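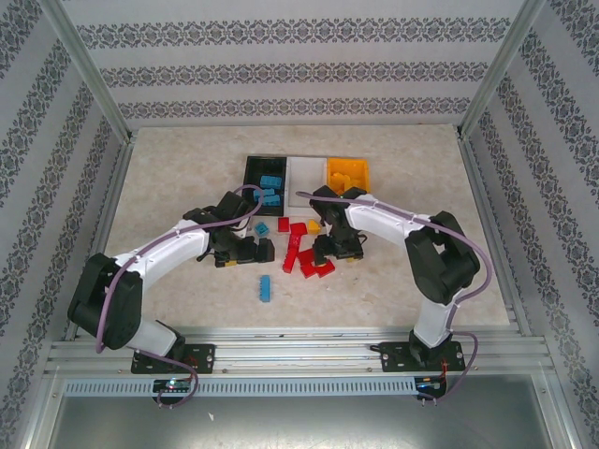 Wall paper with scroll medallions in horizontal bands.

Timirgate House is a former royal hunting lodge in Skastdale, built on the foundations of an older manor held by the Odden family. It has 12 principal rooms in 2 wings, joined by a covered passage. The estate once took in 647 acres, of which 607 remain with the house.

History

The Odden manor passed to the crown when the family line ended. The court used it as a summer residence while the main palace was under repair, and the north wing was added in that period to hold the household staff. After the court left, the house was leased to a series of tenants. The name Timirgate, first used for the eastern entrance only, came to be applied to the whole site.
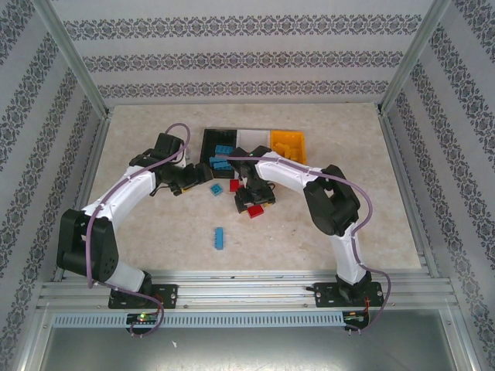

The interior was altered several times under the tenants. Oak paneling in the state rooms was taken down and sold, and the walls behind it were plastered and papered. Horizontal bands of gray-blue, damask-like ornament on a white ground, as in the wallpaper seen here, follow a general type that replaced hand-painted hangings in many houses of this rank. Ceilings were left in their earlier form, apart from the one in the south stair hall.

The Trummer survey of the site recorded three building phases. It dated the passage between the wings to the second of these, 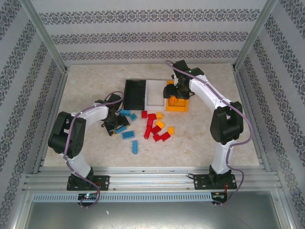

on the evidence of mortar samples and reused roof timbers. The stable block was assigned to the third phase, though its lower walls may be older.

Present use

The south wing is open to visitors from June. The north wing is used for storage and is closed to the public.

Last edited 8 November 2025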